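4.2 What visitors saw at the Rodindale open day

Most of our evidence on public demonstrations comes from two sites. The first, Fallholm, ran its robot behind glass and took no questions, and we covered it in the previous section. The second is the December open day at Rodindale, where the Imik arm was shown doing kitchen tasks on a tabletop within a few feet of the public. We attended for the full day and logged 163 attempts by the arm to pick up an item.

The program handed out at the door promised "everyday handling in everyday conditions." We think that phrase deserves some care. The items had been chosen by the demonstration team, and so had the table. Items were put back in their starting spots between attempts by a member of staff, usually with the handle pointing the same way. The blinds were down from opening until the last session at 4 p.m. None of this was hidden, and staff answered freely when we asked. But it was not announced either, and the people standing near us did not ask.

The set leaned toward plastic utensils in strong, plain colors, which stand out well against a pale tabletop. The orange one with the rounded bowl (Figure 3) was a favorite with the crowd and was requested more often than anything else. It is also a forgiving shape for two fingers. A rounded body gives them a wide part to close on, and small errors in approach matter less than they would with a thin or flat item.

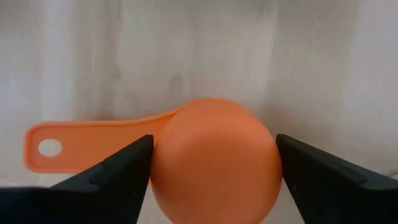 Figure 3. Orange plastic utensil between the gripper fingers, Rodindale open day. View from the wrist camera.

We scored an attempt as a success only if the item left the table and stayed in the grip until the arm had stopped moving. The host's own tally, shown on a screen beside the arm, counted a success as soon as the fingers closed. The gap between these two rules was larger than we expected. On several occasions the screen ticked up while the item slid back onto the table, and people clapped anyway. We do not suggest bad faith. The counter had been written for bench testing at Prendergast, where a later check catches drops, and it was carried over to the open day without that check.

A second problem is the operator. Staff stepped in through a tablet on 8 occasions that we could confirm by watching the screen. There may have been more, as our view was blocked whenever a school group came up to the rail. A visitor with no view of the tablet would have had no means of telling a corrected attempt from one the arm managed alone.

We also asked visitors, on their way out, whether they thought the robot could work in their own kitchen within 2 years. Almost 300 people gave an answer, and most said yes. We read this with caution. The question came minutes after a lively show, and we had no group that had seen the same arm with unsorted items or under changing light. The answers tell us what the open day left people believing. They are weak evidence about the arm, and we would ask readers not to cite them as anything else.

Our request to repeat the session with utensils brought from home was turned down on grounds of time. We have asked again, and the comparison in Section 5 therefore uses only the host's own set.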